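Bromemness Residents' Board: Shared Facilities
Topic: Contents of the common room play kitchen

Basaseo_Office
2025-07-27
Residents are advised that the play kitchen items in the common room will be sorted before September. Plates, cups, bowls, toy food and balls are at present kept together. The office proposes separate bins for each. Comments are invited.

briletti7
I support the proposal in part. Dishes and toy food should remain together, as children use them together. The balls should be stored elsewhere.

Unit584
I respectfully disagree. A single bin is the only arrangement that children under 4 will follow. Separate bins were tried in the Baldursdóttir wing and were mixed again within a week.

Basaseo_Office
The current selection includes a lavender oval plate, a teal mug, a light blue bowl, a red ketchup bottle with a white cap and a yellow toy banana bunch. Further pieces may be added to the list.

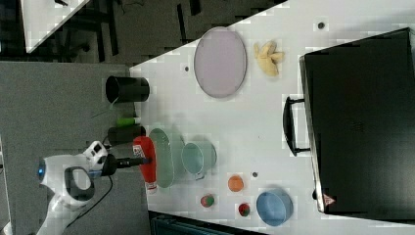 hallway_east
Are residents permitted to donate dishes from their own kitchens?

Basaseo_Office
Donations are accepted at the front desk, provided the pieces are unbreakable and have been washed. Glass and china will be returned.

briletti7
I would ask that the ketchup bottle be kept with the food — it was placed with the cups last time.

Unit584
My objection to separate bins stands. If they are approved, I request that the labels carry pictures as well as words.

Basaseo_Office
Both requests have been noted.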